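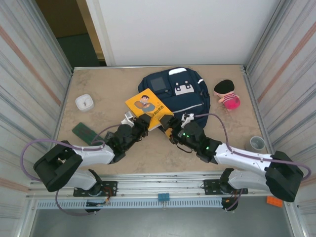 Tabletop with a beige, marble-textured surface.

Tabletop

A tabletop (also table top) is the flat upper part of a table, the part things get put on. Usually horizontal. Drafting tables are the main exception. The word also gets used for anything done on a table: tabletop games, tabletop exercises, tabletop photography. For those see the separate entries.

Terms

The top rests on a frame, a pedestal or trestles. The board running under the edge between the legs is the apron, or skirt. The part of the top that sticks out past the apron is the overhang. The edge itself may be square, eased (corners just taken off), beveled, bullnose or ogee. A leaf is an extra section that lengthens the table, either hinged (drop leaf), slid out from below (draw leaf) or dropped into a gap in the middle.

History

Early medieval tables in much of Europe were loose boards laid over trestles, cleared away after the meal. Hence "board" for food, as in room and board. Fixed tops joined to a frame became common later, first in monasteries and large houses. Draw leaf tables spread in the sixteenth century. Gateleg tables in the seventeenth, popular where rooms were small.

Stone tops are much older. Roman households had marble ones, often on a single carved support. Inlaid stone came back into fashion in Renaissance Italy, and the tops were shipped abroad without legs, the buyer having a base made locally. A lot of the surviving tops are therefore a good deal older than what they stand on.

Plastic laminates came in during the twentieth century and took over in kitchens, schools and diners. Patterns followed the older materials - wood grain, marble, linen - plus some that followed nothing at all.

Materials

Solid wood. Moves with humidity, mostly across the grain. A wide top fixed rigidly to its frame will split sooner or later, so makers use slotted screw holes, wooden buttons or figure-eight fasteners. Breadboard ends help keep it flat.

Veneer and laminate. A thin face over a core of particleboard, MDF or plywood. Stable, lighter on the budget. Weak spot is the edge, were water gets in and the core swells.

Stone. Marble is soft and reacts with acid, so lemon juice and vinegar leave dull spots (etching, not a stain, and stain remover won't touch it). Granite holds up better. Both are heavy and need support near any cutout.

Glass. Tempered for most furniture. Shows every fingerprint.

Metal. Zinc for bars, stainless steel for kitchens and labs. Zinc darkens with use, some owners like that and some don't.
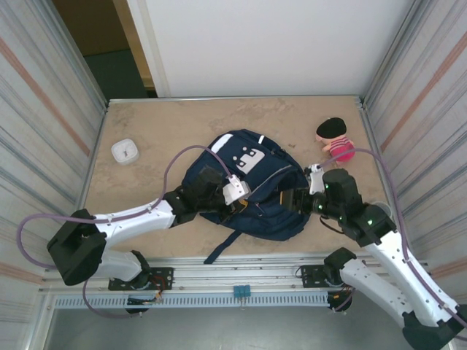
Navy blue backpack on a light tan, mottled top.

Patterned surfaces

Stone patterns are the oldest imitation. Painted marbling on wood was a trade of its own, done with feathers, rags and thin oil glaze. Printed versions repeat, and the repeat is what gives them away on a long counter. Telma Troncoso's handbook Surfaces at Vorport lists 1,260 printed patterns, sorted by ground color. Beige takes up the longest section. Mottled light grounds hide crumbs and small scratches better then plain white or plain black, a point Troncoso makes more than once.

Hiu-tung Hsu disagrees with her on dating. Hsu puts the first Dunmore pattern books 7 years earlier, going by the paper. Unsettled.

Regional types

The Kedden table has a top of 9 narrow boards, pegged, never glued. The Postinari top is round, 11 segments meeting at a center boss. Ngọc Triệu treats the two as unrelated. Mohcine Kamel sees a common workshop behind them, mainly from the pegs.

Care

Wipe up spills soon. Soap and water for most finishes, dried after. Trivets under hot pans. Oiled wood wants fresh oil when it looks dry - July is a bad time for it in damp places, slow to cure. White rings on shellac are moisture in the finish and will often come out with gentle rubbing.

See also

Countertop
Trestle table
Desk
Marbling
Edge banding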